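Prorano Handgreifer, Ausführung B
Zum Führen von Hand, mit passendem Gegenstück für den Roboterarm
Hersteller: Vondráček, Werkstatt Nurndale
Artikelnummer 382
Lieferbar, Nachrüstsatz für Ausführung A ebenfalls

Wer die Ausführung A zu Hause hat, liest bitte zuerst den Abschnitt über die Gelenkstifte und macht erst danach weiter. Alle anderen dürfen gern vorn anfangen!

Den Prorano nimmt man in die Hand, drückt den Hebel, und vorn gehen zwei schwarze Finger mit dunkelblauen Polstern zu. Was die Hand macht, wird aufgezeichnet, und später soll der Arm mit denselben Fingern dasselbe tun. Wir haben das Gerät von Anfang an für ganz normalen Haushaltskram gebaut, also Ladegeräte, Armbänder, Spielfiguren, alles, was abends irgendwo herumliegt und in eine Kiste soll. Auf dem Werkstatttisch klappt so etwas ja fast immer. Auf einem Bett sieht es anders aus, da gibt die Unterlage nach, man drückt die Fingerspitzen in den Stoff, und die Kräfte kommen schräg in die Gelenke (damit fing unser ganzer Ärger übrigens an, dazu gleich).
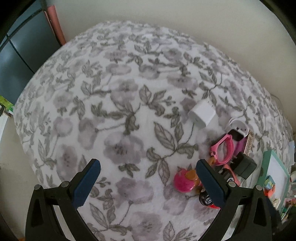 Was an Ausführung A kaputtging

Ich erzähle das ausführlich, ihr sollt schließlich wissen, was ihr kauft. Haris Niazi hat in Zakstead eine Dauerserie mit unserem Gerät gemacht, immer vom Bett in die Kiste, und nach mehr als 3.000 Griffen meldete die Elektronik »geschlossen«, obwohl die Finger noch ein gutes Stück offen standen. Zuerst haben wir den Sensor verdächtigt. Ich habe ihn getauscht, neu abgeglichen, zwei Nachmittage geflucht, und der Fehler war wieder da. Der Sensor war völlig in Ordnung. Gewandert war einer der Gelenkstifte im rechten Finger: Er hatte sich aus seinem Sitz gearbeitet, der Finger bekam Spiel, und die Messung am Hebel passte nicht mehr zu dem, was vorn an der Spitze geschah.

Beim Führen von Hand merkt man das kaum, man drückt eben ein bisschen nach. Der Arm drückt aber auch nach, und zwar mit allem, was er hat. Beim Nachfahren einer Aufnahme hat er ein Netzteil so fest gepackt, dass das Gehäuse gesprungen ist. Und als Haris es herausnehmen wollte, ging der Finger mit einem Ruck weiter zu und hat ihm den Daumen geklemmt. Blauer Nagel, sonst zum Glück nichts. Er hatte den Not-Halt nicht gedrückt, und in unserer alten Anleitung stand auch nirgends, dass man das vor dem Hineingreifen tun muss. Das geht auf meine Kappe, den Text hatte ich geschrieben.

Was an Ausführung B neu ist

Die Stifte sind jetzt beidseitig vernietet und lassen sich von außen nicht mehr verschieben. Ein zweiter Sensor sitzt direkt am Finger und wird mit dem ersten verglichen; laufen die beiden auseinander, bricht die Aufnahme ab und am Griff blinkt es rot. Außerdem begrenzt das Gegenstück am Arm die Schließkraft ab Werk auf 42 Newton. Man kann den Wert herunterstellen, herauf nur mit Schlüsselschalter. Ctibor Kadlec fand das übertrieben, ich nicht.

Die Polster sind gleich geblieben. Sie greifen flache, glatte Dinge immer noch besser als weiche Armbänder, die sich gern unter der Spitze wegdrehen. Bei solchen Sachen lieber langsam und von der Seite an den Verschluss herangehen! Und zieht vorher den Stoff glatt, sonst habt ihr die halbe Tagesdecke mit im Greifer.

So haben wir nachgetestet

Für die Freigabe sind wir wieder ans Bett gegangen, geblümte Decke, mintgrüne Kiste rechts darauf, und dann querbeet: Netzteil, Smartwatch mit weißem Band, pinkes Fitnessband, Spielfigur, dazu Teile aus dem 3D-Drucker in Koralle und Hellblau. Jade Dunmore hat geführt, ich habe die Messwerte beobachtet. 1.021 Griffe ohne Abweichung zwischen den beiden Sensoren, dann haben wir aufgehört, weil Jade der Unterarm wehtat. 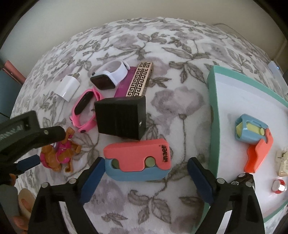
Zdislava Šimek
Anwendungstechnik und Reklamationen, Vondráček

Ein paar Dinge möchte ich euch noch mitgeben, auch für die B. Prüft vor jeder Serie das Spiel: Finger ganz öffnen, an der Spitze seitlich wackeln. Wenn es klackt, bleibt das Gerät liegen und ihr schreibt mir. Am Arm gilt: erst Not-Halt, dann hineingreifen, auch wenn es nur um ein winziges Teil geht und ihr es eilig habt. Und bitte keinen Klebstoff an die Gelenke, ich habe schon drei solche Geräte auf dem Tisch gehabt und musste jedes Mal den kompletten Finger tauschen.

Aufnahmen, die mit einer ausgeschlagenen A entstanden sind, würde ich nicht mehr verwenden. Die Öffnungsweite darin stimmt nicht, und nachträglich herausrechnen lässt sich das leider auch nicht sauber. Wir haben es versucht.

Nachrüstsatz und Rücksendung

Der Nachrüstsatz enthält zwei Finger mit vernieteten Stiften, den zweiten Sensor und die neue Anleitung. Für alle Geräte der Ausführung A ist er kostenlos, auch ohne Rechnung. Wer nicht selbst schrauben mag, schickt den Greifer nach Nurndale, Natália Procházka baut um und gleicht ab. Legt bitte einen Zettel mit eurer Adresse hinein und nehmt den Akku vorher heraus.

Stand: 27. März 2020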